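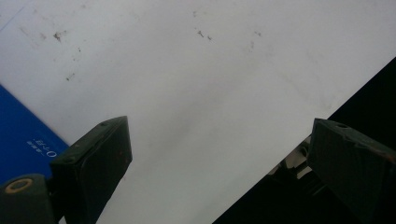
Skevier has moved the teaching of short handling tasks at its Binberg workshop to a hand-held gripper, and will keep remote control for work in which the operator needs to stand clear of the cell. The change took effect in February and applies to picking, placing and reorienting small parts on a bench.

Under the earlier arrangement every task was shown by remote control. The operator sat at a console, moved a pair of handles, and the arm followed. The recorded joint positions could be used directly, but the method was slow. Operators had no feel for contact through the handles and tended to stop short of a part, correct, and stop again. Those pauses went into the recordings and came back out when the task was played on the arm.

With the hand-held tool the operator carries the gripper to the part and works it directly. A camera on the tool records the fingers and whatever lies in front of them, and the path of the tool is worked out afterwards from the video and a motion sensor in the handle. No arm is needed while the task is being shown.

Skevier set the two methods side by side before making the change. Each was given the same target of 200 usable recordings of one pick-and-place task. The hand-held tool reached the target in 2 shifts. Remote control was halted at the end of the same period with 43 usable recordings. A recording was counted as usable if the part stayed in view during the approach, the fingers closed once only, and the path lay within the reach of the arm.
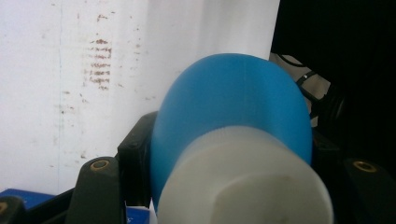
Domed blue part between the gripper fingers, with a white cylindrical piece in front.

Rounded parts are treated as a separate group. A flat-sided block can be gripped with the fingers slightly off centre and will usually square itself up as they close. A dome gives the fingers less to bear on, and a grip taken too high slides off. Operators are asked to approach these parts slowly, to bring both fingers level with the widest point, and to hold still for a moment before closing. The same instruction is given for remote control, where it is harder to follow.

The fingers are the same pattern as those fitted to the arm. Early trials used a softer set on the hand-held tool, and tasks shown with it did not carry over well: the arm closed to the recorded width and the part slipped. Matching the fingers removed most of the fault. The remainder was put down to camera height, which has now been fixed by a locating pin.

Software for working out the tool path comes from Henriques, which also supplies the check that rejects movements the arm cannot make. Fast wrist turns are the most common cause of rejection. A person can roll the tool over in one movement, while the arm may have to pass through a position where two of its joints line up. The check runs at the end of each batch, and rejected recordings are shown again by the same operator where possible.

Lighting and background are left to vary within limits. Recordings made entirely on a clean, evenly lit bench gave a task that ran well on that bench and poorly elsewhere, so operators now work at several positions and change the height and angle of the first approach. Start positions are drawn from a list kept at the bench.

Remote control remains in use for Deda, the workshop's enclosed cell, where parts are loaded close to a moving table. It is also used for correction. When a taught task fails on the arm, the operator takes over from the console at the point of failure, completes the movement, and the correction is added to the original set.

The next batch is planned at 300 recordings and will cover placing as well as picking, with the part set down upright in a shallow tray. Skevier has given no date for running the task without an operator present.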